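Progress Report to the Vadent Education Fund
Student Robotics Project "Home Tasks with Two Arms", Madar Technical School

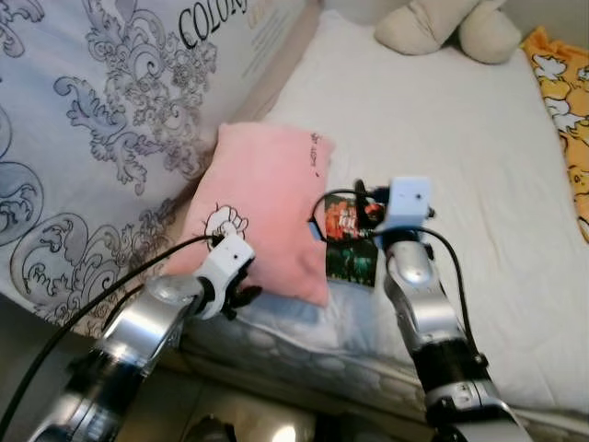 What do the students learn from a bed that they do not learn from blocks on a table?

They learn to work with soft things. A block keeps its shape when the gripper closes on it, but a pillow or a sheet changes every time it is touched, so the students must look again before each move and cannot repeat the same numbers.

Date of report: 20 August 2021
Prepared by: Kumaresan Varma, project teacher
Period covered: second term

1. General situation

The project continues according to the plan which we sent with our application. In this term 14 students are taking part, all from the two upper classes. They meet after the lessons in the practice room on the ground floor. Two students from the first term have left because their families moved, and their places were given to students from the waiting list. The new students needed some weeks to learn the control program, and for this reason the first part of the term was slower than I wished.

The two arms were installed and checked by my colleague Osvaldo Nogueira. He also wrote the safety rules, which hang beside the door and which every student has signed. We had no accident in this period.

2. Work with the bed

In the first term all exercises were done with hard objects. Now the students work at a bed with white sheets, and they use ordinary things such as a pink pillow and a small photo card. The pillow is wide and soft, the card is thin and stiff. One arm is given to the pillow and the other to the card. A student controls both arms together, and a second student watches and says "stop" when it is necessary.

The card was more difficult than we expected. It must be held by the edge, and if the fingers come from a wrong angle the card bends or turns. The students have tried several ways to approach it and they write each one in the project notebook. The way they prefer today is to come from above and close slowly on the top edge. I did not tell them this method. It came from a discussion between two groups who had opposite opinions, and it took most of an afternoon.

With the pillow the problem is different. The gripper can push it easily, but to take it well the fingers must find enough cloth. Until now the students can move the pillow along the bed in a repeatable way. Lifting it and putting it down in a chosen place succeeds only sometimes, and I do not consider this goal reached.

3. Recorded exercises

The plan asks for 400 recorded exercises by the end of the project. At the date of this report we have 104. This is less than it should be. The main reason is the slow beginning which I explained above, and also that we deleted the recordings from the first weeks, when the camera settings were not correct. I prefer to have fewer recordings which are useful. The students now record at every meeting, and each recording is checked by a student who was not at the controls.

4. Equipment and money

From the equipment budget we bought spare gripper fingers, cables and one new power supply. The supplier, Vrettos, delivered the fingers late, but the quality is good. The cables on the arms need attention. They make loops near the wrist, and when the arm turns far to one side they can pull. Mr. Nogueira will fix them with softer clips before the next term. The cost is small and can be paid from the present budget.

The receipts are in the attached folder. The line for travel has not been used yet, because the visit to the Arkcombe student competition is planned for November.

5. Preparation for Arkcombe

The competition has a category for household tasks, and our students wish to enter it with one task: to clear a bed of small things and to put the pillow straight. They have 22 minutes for setting up and showing the task. In our last practice the setting up alone took too much of this time, mainly because the arms had to be calibrated two times. One group is now writing a short checklist for this work.

6. What we ask from the Fund

We ask for permission to move a part of the travel money to transport of the arms, as the school van is too small for both of them with their stand. The total sum stays the same. We would be thankful for an answer before the end of September, so that the transport can be ordered in time.

The next report will contain the result from Arkcombe and the new number of recordings. The students also invite the members of the Fund to come and try the controls themselves, on any school afternoon.

Respectfully,
Kumaresan Varma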